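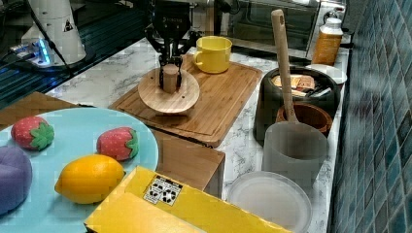
Hudec bakery reopens in Lilness with a second oven

Print this article | E-mail this article

The Hudec bakery in Lilness has reopened after being closed for most of the spring, and customers were waiting at the door when the shutters went up at 6 a.m. The shop on the harbor road has a second oven, a longer counter and 22 seats, where before there was only a bench by the window.

The bakery shut in March when part of the old chimney was found to be unsafe. Repairs were expected to take a month. They took longer after builders opened the back wall and found that the floor beams behind it also needed replacing. During that time bread came into the village by van from Clenar, 32 miles inland, and was sold from a table at the ferry office.

Most of what the bakery sells is the same as before. The dark rye loaf that made its name is still baked on the brick floor of the old oven, which was kept when the chimney was rebuilt. It goes in overnight and is sold from opening until it is gone, usually by mid-morning. The new oven is electric and is used for rolls, flatbreads and the sweet cheese buns that used to be made only on weekends. They are now baked every day.

The bakery makes more than 330 loaves on a normal summer day, and orders from boats and guesthouses come on top of that. Guesthouses are asked to put in their orders by 2 p.m. the day before. Boat crews can still leave a note in the box outside the door, as they have for years.

The added seating has brought a small lunch menu. It is short and changes with the catch: smoked fish on rye, a bean soup, an onion tart and a plate of local sheep's cheese with pickled plums. Coffee comes from Rudico, a roaster in Clenar that already supplies two cafes in the village. The bakery does not have a license to serve alcohol and says it has not applied for one.

Prices have gone up slightly. A whole rye loaf costs a little more than it did in the winter, and half loaves are available again after being dropped last year. The bakery says the increase covers flour and has nothing to do with the building work, part of which was paid for by insurance.

Parking in front of the shop is still limited by scaffolding on the building next door, which is due to come down in June. Until then drivers should use the lot behind the fish market and walk up the steps. The bakery is open from 6 a.m. and lunch is served from 11:30 a.m. until the food runs out. It will close earlier in the winter, with those hours to be posted in the window.

Print | E-mail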